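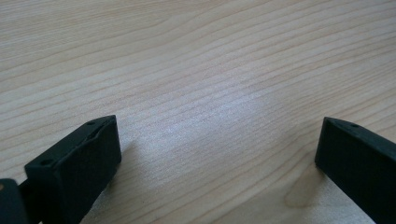
The production office table, Tondari Films

Background players wanted for "The Salt Crown"

Tondari Films is casting background players for the second part of its fantasy trilogy, shooting on the coast at Vevness for four weeks in July. We need villagers, soldiers, monks and one convincing ferryman. Previous extras are welcome back, including those who told us in writing that they would never return.

Who we want: adults of any height, build and degree of handsomeness. Beards are a plus for the Hirau army and a problem for the monks. Please don't cut your hair between now and the shoot, and if you have a visible tattoo, tell us before makeup finds it.

What you'll do: walk up a hill, look worried, walk back down. On some days there is a battle, for which you get 40 minutes of training and a rubber ax. Director Kári Ladefoged likes long takes and real weather — bring thermal underwear.

What you get: $124 a day, lunch, and a bus from Quaye that leaves at an hour we'll reveal once you've signed. Horse riders are paid extra. Saying you can ride a horse is a different skill, and we test for it.

To apply, send two recent photos (no sunglasses, no swords), your height and shoe size, and the dates you're free to casting coordinator Usha Salian through the form on our casting page. Applications close February 19, 2026. Last time we heard from 1000 people, so replies may be slow.

No speaking parts are available. Please stop sending monologues.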